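The Rutodden Museum of Earth and Stone
Learning Pages for Young Visitors, Ages 8 to 11

How Marble Is Made

Marble is a kind of rock. People have used it for thousands of years to make statues, floors, stairs and tabletops. Before it became marble, however, it was a different rock altogether. This page explains how the change takes place, where marble is found and how it is taken out of the ground.

It Begins in the Sea

Many sea animals have hard shells. When these animals die, their shells sink to the bottom. Waves and currents break the shells into small pieces, and over a very long time the pieces pile up in thick layers. The layers on top press down on the layers underneath. The pieces are squeezed together and become a rock called limestone.

Limestone is made mostly of a mineral called calcite. A mineral is a natural solid that is not alive and was never alive. Sometimes you can still find the shape of a shell in a piece of limestone. A shape like this is called a fossil.

Heat and Pressure

The surface of the Earth is divided into huge pieces called plates. Plates move very slowly. When two plates push against each other, rocks that were near the surface may be pushed deep underground.

Deep underground, it is very hot. The weight of all the rock above also presses down with great force. Limestone in such a place does not melt. Its calcite crystals grow larger and lock tightly together, like the pieces of a puzzle. Most fossils disappear while this is happening. The new rock is marble.

Rocks that have been changed by heat and pressure are called metamorphic rocks. The word comes from Greek and means "change of form." Slate is another metamorphic rock. It begins as mud.

Why Marble Has Colors and Veins

Marble made of pure calcite is white. Most marble is not pure. Clay, sand, iron and other materials were mixed into the limestone long before it was buried, and they give the finished marble its color. Iron can make marble red, yellow or brown. Material left by ancient plants and animals can make it gray or black.
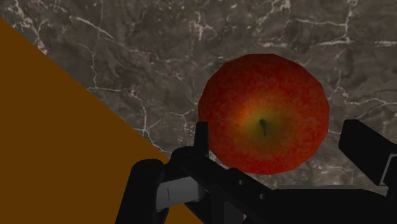 Veins are the lines that run through a piece of marble. Many white veins began as cracks. Hot water moved through the cracks, carrying dissolved calcite with it. The calcite was left behind and slowly filled the space. Other veins are thin bands of clay or other minerals that were bent and stretched when the rock was squeezed.

No two blocks of marble have the same veins. A stone cutter who wants two panels to match must cut them side by side from one block.

Out of the Ground

A place where stone is dug is called a quarry. The old marble quarry at Grondodwood, which visitors may see on our summer tours, was worked for 67 years. It closed when the best stone had been removed. Its walls look like giant steps, and each step shows where a row of blocks was cut.

In the early years, workers at Grondodwood drilled lines of holes by hand and hammered metal wedges into them until the stone split. Later they used a long steel wire, with sand and water, to saw slowly through the rock. Modern quarries use wires set with tiny diamonds. Diamond is much harder than marble and cuts it quickly.

Taking Care of Marble

Marble is strong, but it can be damaged. Calcite reacts with acids, including the weak acids in lemon juice and vinegar. If these are left on polished marble, they make a dull mark. Rain is also slightly acidic. The marble lion outside our Clutow Gallery has stood in the open for 300 years, and the curls of its mane are now almost smooth.

Something to Try at Home

Ask an adult to help you. Place a piece of white chalkboard chalk in one glass and a small piece of limestone or a clean eggshell in another. Cover each with vinegar and watch for bubbles. Eggshell and limestone contain the mineral calcite, so they will fizz. Some chalk is made from a different mineral and will not. Write down what you observe, and wash your hands when you have finished.

Words to Know

Calcite: the main mineral in limestone and marble.
Fossil: the remains or shape of a living thing kept in rock.
Metamorphic rock: rock changed by heat and pressure.
Quarry: a place where stone is dug from the ground.
Vein: a line of mineral running through a rock.

Text by Oona Mäkelä. Reviewed by Minttu Kinnunen, Department of Geology. School groups may borrow the museum's box of 16 rock samples from September onward. Teachers should apply at the Learning Desk.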